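# Unit 4: Packing Work After Automation

Read before the seminar. Bring the task sheet from last week.

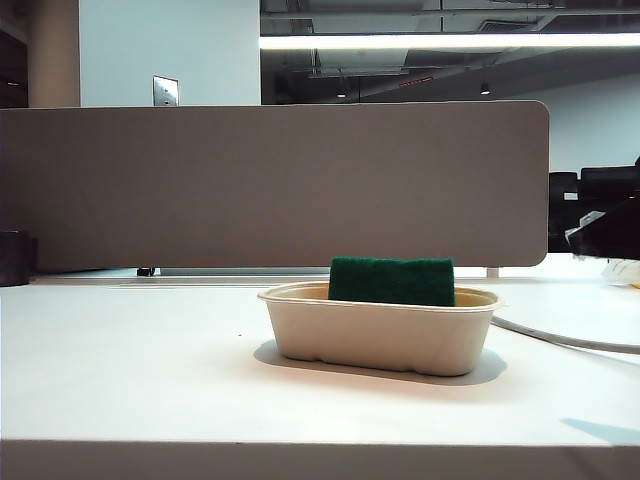
Most studies of automation start with the machine. In this unit we start with the job, and with the small decisions inside it that never get written down. Our case is Curkaswood, a firm that packs cleaning supplies for shops and canteens and put in its first automated packing line in March. Take one scouring sponge and one molded-pulp tray. The sponge can stand on its long edge, as it does in the tray here, with its top half above the rim, or it can lie flat. A packer at Curkaswood picked one or the other by feel, depending on what had to go on top. The line needs the choice made ahead of time, by someone, for every product.

## What changed at Curkaswood

- Before: 70 packers over two shifts. Each one filled, checked and closed their own trays.
- After: the line fills the trays. People load the feeders, clear jams and check finished trays.
- Output went to 4000 trays a shift.
- No layoffs in the first year, but open positions were left unfilled.

The new job title is "line attendant." Pay stayed the same. Packers who had been fast lost their piece bonus – this was the main complaint in the interviews, ahead of noise and ahead of fear of job loss.

## Terms

**Residual task.** Work left to people after the rest is automated. Clearing jams is the usual case.

**Tacit rule.** Something workers follow without stating it, such as which way up a soft item goes.

**Pacing.** Who or what sets the speed. At Curkaswood it moved from the packer to the line.

## Compare: Nunder

Nunder automated the same step but kept over 5 percent of orders on a hand bench. Attendants rotate through it. Managers first called the bench a cost. Later they used it to work out settings for new products – the tacit rules were still in use there and could be asked about.

## For the seminar

1. List the residual tasks in a job you have held.
2. Who should set the rule for a new product at Curkaswood, and should that be paid work?
3. Read the Wikuria case, sections 4 and 5. Mark each place where pacing changes hands.

Written answers to item 2 only, one page.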